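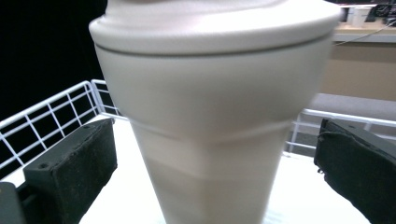
Relu Sima asked in a comment on the last report why the Vitinitz token pilot still settles in batches, when the grant was given for same-day release of funds. Batch settlement stays in place until the custody contract with Leclerc is signed. The draft came back in May with two open clauses, both on key recovery. Legal review at Furnascombe is complete on our side.

Work done this period

The investor register was moved from the shared spreadsheet to the permissioned ledger. More than 700 holder records were transferred. Of these, 19 failed the identity check and were returned to the issuer for correction. The transfer restriction module now rejects trades to unverified wallets before they reach the matching step.

The six small lenders in the pilot group have test access. Four have run a full issue and redemption cycle on the test network. The other two are waiting for their own compliance sign-off.

Fees on the test network were stable. Reporting output matches the format agreed with Grornby, apart from the accrued interest field, which is rounded to two decimals and should be four.

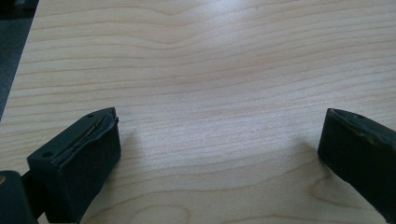
Open items

1. Leclerc to confirm wording on key recovery.
2. Issuer to resubmit the failed holder records.
3. Interest field to be corrected and the export rerun.
4. Penetration test of the redemption contract, 20 working days, not yet booked.

Spending is within the approved budget. No change to the second payment request is proposed.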